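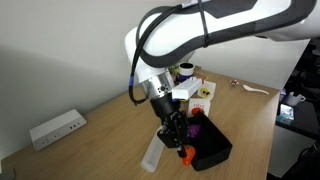 Can one person sign off a gripper cell for shared use? One person can, as long as someone other than the builder has read the checklist first.

Sorting plastic fruit in Korkdale: what house rules do you use?
Last updated: May

Nia Wogan
I just joined the arm group and I love it! We pick up toy grapes and strawberries and box them. Our rules fill four pages, and I'd like a version people will read. What would you keep?
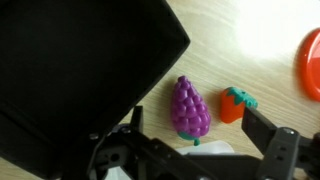
Replies

Parry
Speed limit and stop button. Everything else is common sense.

Rhodri Vaughan
Great project! I'd keep more than Parry would — ours at Erkham fits on one sheet:
- Hands off the table while the arm is powered.
- Say "clear" out loud before you start.
- Test every new object at low speed, up to 62 mm per second.
- Soft toys and hard toys get separate grip settings.
- Log every drop, even the silly ones.

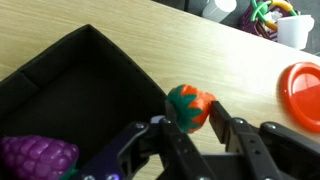 Reading time: 1 min

Sesulell
Seconding the drop log! We went back through 600 picks and found seven drops with the same grip setting — such a fun afternoon. Put the date on your sheet too, so old copies get thrown out.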